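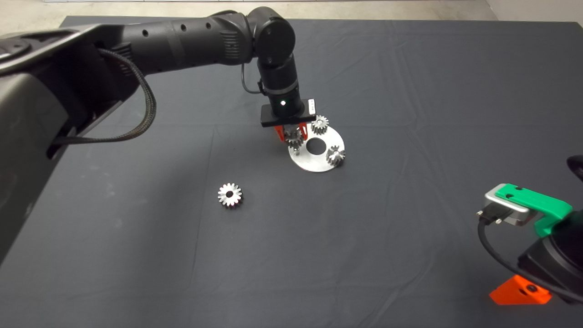 Rafferty Delacroix asked how long one gear takes, and whether the arm ever gets tired of it. A fair question for an open day!

We visited the Jundari workshop on 3 January 2020, a group of nine from the Zumness club. The programme promised gear assembly by robot arms -- my favourite kind of work to watch. 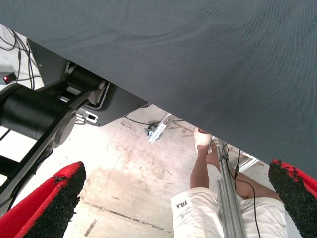

After the talk we could stay as long as we liked, and I stayed until the tea was finished. The next open day is in July.

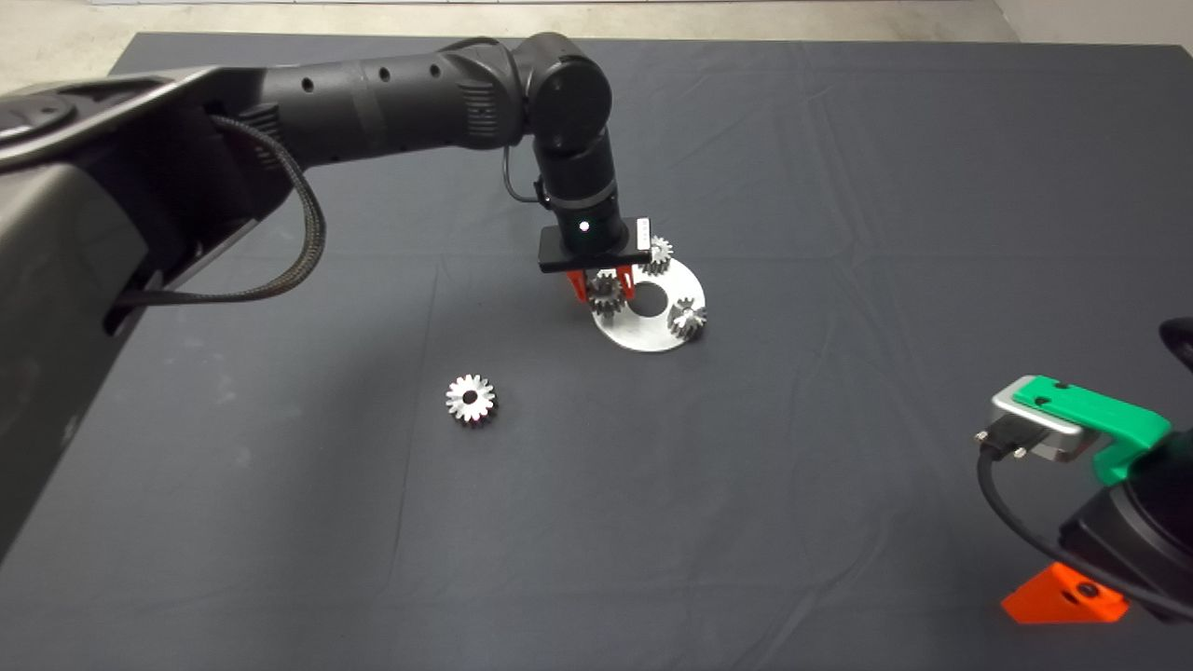 A small gear held over the round plate.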